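Making Comics, Unit 7: Lettering and the Pitch Packet
Notes for the March 25, 2019 session. Slides go up later, these are the bones.

Last time: thumbnails, page turns, reveals on the left-hand page. If you missed it get notes from Phúc Thân, he has the full set.

1. Lettering first, not last
Most student pages leave no room for balloons. Rough them in at the thumbnail stage. Reading order is top left to bottom right, so whoever talks first stands on the left. If your blocking fights that, redraw the blocking. Don't fix it with a long looping tail.

Keep balloons short. Over 25 words, split it. Tails point at the mouth, stop about halfway there. Caps are standard but not a law. The I with crossbars is only for the pronoun (I, I'm, I'll), everywhere else plain stroke. People get this wrong in print all the time.

Sound effects: part of the drawing. Draw them at pencils if you can.

2. Case: Kemeys
Thu Tô's two-issue mini, read both before next class. Look at how captions carry over from one location to the next. Also the silent sequence in issue 2, the ferry. Script for that had dialog on every panel and she cut all of it after the inks came back. Ask yourself what you would have lost by keeping it.

Print run was 1,512 copies, paid for out of pocket. Sold 63 at the first show. The rest went slowly, mostly by mail. Worth knowing before you order a pallet of your own book.

3. Pitch packet
What Maltano asks for (other small publishers are close to this):
logline, one sentence
synopsis, one page, WITH the ending
five finished lettered pages, in sequence
cover or cover mockup
short bios, who does what

Editors read the pages first. Then the logline. Synopsis maybe. A teaser with no ending goes in the no pile. Don't send the whole script unless they ask for it.

Clevivum takes anthology shorts, eight pages and under, window opens in December. Good first credit. Read the rights page before you sign anyting, you want first print rights only, and a date when they revert to you.

4. Credits and splits
Put it in writing before page one. Writer, artist, colors, letters, who owns what. Letterer gets named on the cover or at least the inside front. We'll go thru the sample agreement in class, bring a pen.

Homework: letter the Plavex page from the shared folder, the blank one. By hand or digital, your choice. Two versions, same script, different balloon placement. Be ready to say which one reads faster and why.

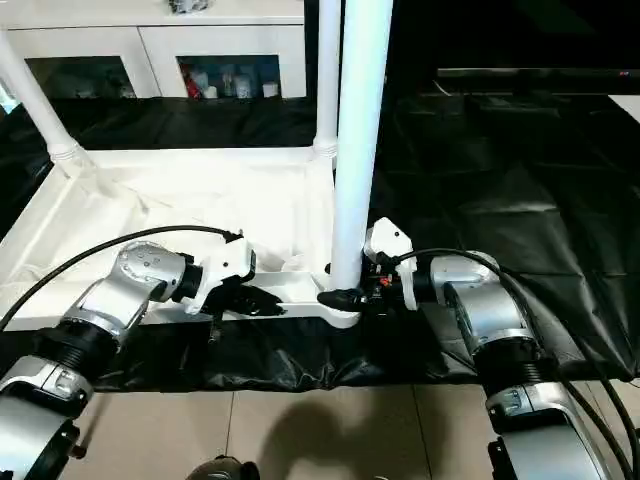

5. Next session: color
Flats, holding lines, limited palettes. Bring one inked page you don't mind wrecking. Anyone working on paper bring scans at 600 dpi, black and white, no gray.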